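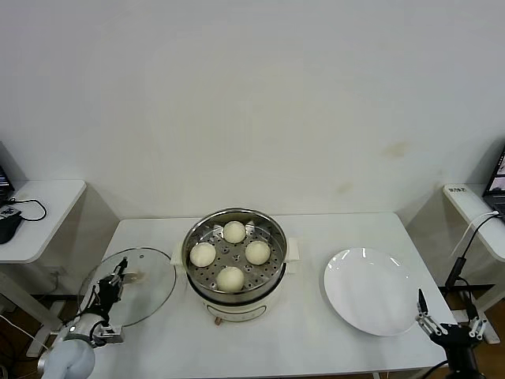
**Progress report: countertop steamer program, steamed bun work package**
Submitted by Birgit Rothe, Prulwood
March 1, 2021

## Status

The work package is on schedule. The trial method is fixed, the first series of batches is complete, and the second has started. Spending to date is within the amount released in October, and no change to the budget is requested.

## Work completed

The standard load is now four round buns in the perforated basket, set at the back, front, left and right with the middle left open. We tried a fifth bun in the center during early trials and dropped it. The center bun rose into its neighbors, and the sides tore when the batch was lifted out.

Each bun is shaped from 60 g of dough. The base is filled with 382 ml of water, measured by weight. Earlier batches used the fill line, which gave uneven results between operators.

The handling sequence has been written up as a one-page procedure:

1. Remove the glass lid and lay it flat on the table, left of the pot.
2. Place the serving plate to the right of the pot before the buns are moved.
3. Transfer the buns one at a time, front bun first.
4. Leave the basket in the base until all buns are on the plate.

The order in step 3 was changed once. Starting at the back meant reaching across the full basket, and surface marks on the front bun were common. Marks are now recorded mainly on the underside, where the dough meets the perforations.

## Results

Almost 200 buns have been steamed under the fixed method. Rise is even across the four positions. The back position shows slightly more surface water than the others - we suspect the lid vent, but have not tested this.

Sticking remains the main defect. Paper liners from Pillon solved it but slowed the rise, and the buns were paler and flatter underneath. A light coat of oil on the basket floor gave better shape and is easier to repeat. The oil method will be used for the second series.

## Open items

- Delivery of 2 spare baskets from Brinkmann is late. Cleaning between batches is the slowest step until they arrive.
- Storkia has asked for results with filled buns. This falls outside the current scope and would need a separate agreement.
- The lid vent question needs a short side trial with the lid turned between batches.

## Next period

We will complete the second series, run the lid vent trial, and issue the procedure in its final form. Batch records are available on request.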